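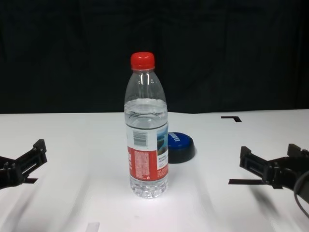 According to one reader of the last version, all bottled water is the same stuff and a table of bottles and caps is a waste of a Sunday. Maybe so. The table is still here, and the reader has not sent a better one.

# Nemik Bottles and Lids

Print this page | E-mail this page

Posted in August by the Nemik maintainer

## What is in it

873 rows, one per bottle or lid. The Sostero list we started from promised 1,000. I never found the rest and I doubt they existed.

Columns: `cap_color`, `label_colors`, `fill`, `base_shape`, `notes`

## Fill level

`fill` is judged by eye against the shoulder of the bottle. A clear bottle with a red screw cap and the water a little below the shoulder goes in as "two-thirds".

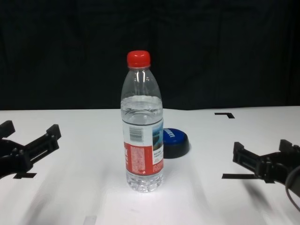 I don't trust that column beyond thirds. Molded grooves bend the light, and a wraparound label hides the middle of the bottle, where you most want to look. Jenkins, the older list, gives fill to the nearest 50 ml, and I'd like to know how.

## Lids

Loose lids get their own row. Don't match a lid to a bottle just for lying next to it. Vondetance did that, and its pairs are mostly guesswork.

## Known problems

- Small label print is left blank if unreadable
- "Blue" covers too many blues
- Rows past 800 were checked once, in a hurry

Print | E-mail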